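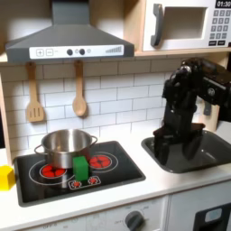 Welcome back, friends, to week 12 of Early Number Talk. Young children meet numerals long before they can count on, and they meet them in play. A toy microwave reading 01:30 is a lovely excuse to chat about minutes!

Please read pages 17 and 18 first.

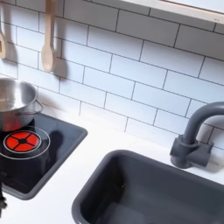 Fig. 2. Play kitchen, tiled wall.

Pattern words (row, next, again) come up next time.

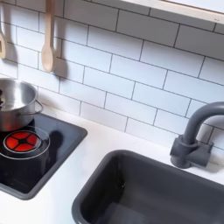

Fig. 3. Play kitchen, cooktop and sink.

Bring one short note on number words you've overheard, and do take your time with it.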